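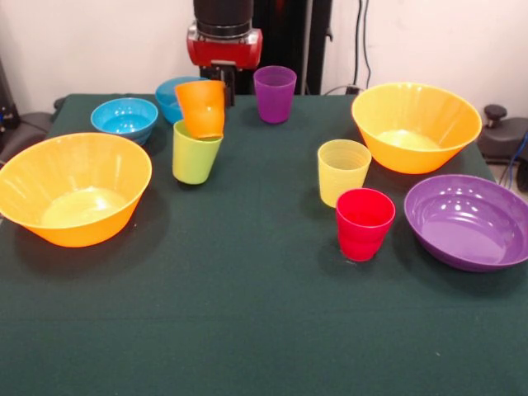

*The tableware bench at Ingate, with the orange cup perched in the green one.*

9/13/22

Back from the Ingate open day with sore feet, a bag full of leaflets and far too many opinions about grippers, so I'm getting it all typed up while I can still read my notes (I wrote most of them standing up).

If you've not been, Ingate is a test house. Firms and colleges send their arms and grippers in, the staff put them through the same jobs, and once a year they open the doors and let the rest of us have a nose round. We're shopping for one arm at work, for a sorting job with a lot of thin plastic tubs, so I had a proper excuse this time! Parking was dreadful. Go for the far gate and walk back past the tyre place.

I started in the main hall, which was packed, and gave up after one lap. It was all big arms moving big boxes, very impressive and no use to me whatsoever. The smaller benches are upstairs and that's where I spent the rest of the day.

The one I kept going back to was the tableware bench. Green cloth, bright plastic cups and bowls, and a red and black arm hanging over the back with a Tavar gripper on it. The Tavar is a plain two-finger job, both fingers black and nothing clever to look at, and I'd more or less written it off from the brochure. I'm glad I stopped. Cups are a horrible thing to ask a gripper to pick up. They taper, they flex, and if you squeeze one a bit too hard it pops out sideways like a bar of soap. Stacking them is worse, and you can see from the orange one sitting skew-whiff in the green one what sort of thing you get.

They let visitors have a go with the hand controller, so of course I queued. You get 3 tries each. My first was a clean miss, the second I picked up the red cup and felt very pleased with myself, and on the third I came in too low over the purple bowl and the man running the bench hit pause for me. Fair enough. What I noticed was how little I had to fight it. The fingers close slowly at the end of their travel, so you get time to see a cup start to lean and back off a touch. On the setup we've got at work there's a sort of snap as it shuts, and by then it's too late.

Bowls were another matter. The big wide orange ones have to be taken by the rim, one finger inside and one out, and they swing when you lift them. I watched a lady ahead of me do it beautifully and then lose it on the way down.
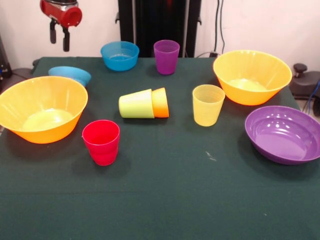 **GRIPPERS & CONTROLLERS**

Right, the comparing bit, as that's what I was sent for.

**Tavar two-finger.** Best thing I tried all day for light plastic. Good feel, easy to line up by eye, and the fingers are slim enough to get in between things that are standing close together. It does struggle with anything lying down. There's a spell in my notes where the green and orange cups were on their sides, one up against the other, and I've just written "awkward!!" with a little drawing. You want to come in across the cup, and with a neighbour in the way there's only really one good angle. The price on the sheet was 2,000 for the gripper on its own, fingers included, cable extra (cheeky).

**Piltivine suction cup.** On the next bench along. Lovely on flat lids and hopeless on ridged cups, as you'd expect. It picked up a dinner plate quicker than I could have done. I asked about curved surfaces and was told there's a softer cup coming out in December, so I've put my name down to hear about it. The replacement cups are 619 for a boxed set, and I had to ask twice to make sure I'd heard right.

**Piltivine controller.** I tried this with both grippers and I'm torn. The stick is gorgeous, really smooth, but the buttons for open and close are next to each other and the same shape. I dropped a cup with it that I fully meant to keep hold of. Ingate's own plain box of switches is ugly and I made 2 mistakes with it all afternoon, so I know which I'd give to our night shift.

**Cameras.** Less to report than I'd hoped. Shiny bowls are a nuisance, that's my main finding – the purple one throws back the ceiling lights in great white spots, and on the demo screen the software kept drawing its outline round the reflections instead of the bowl. The see-through yellow cup gave it bother as well. Our tubs are clear, so I'm taking a crate of them next time to see what it makes of those. Staff said to ring first and they'd find me a slot.

Lunch was at Tatlı, over the road from the main entrance. Get the lentil soup and the flatbread, skip the coffee. It fills up the minute the morning talk finishes, so I sneaked out before the questions and got a table by the window.

I missed the mobile robots altogether. They were in the yard and it was chucking it down by then. I also never found the stand with the soft rubber fingers, which is a shame because two people in the Tatlı queue were raving about it. If anyone reading this did get to it, drop me a line and tell me whether it could manage a thin-walled cup without crushing it, and what they're asking for spares.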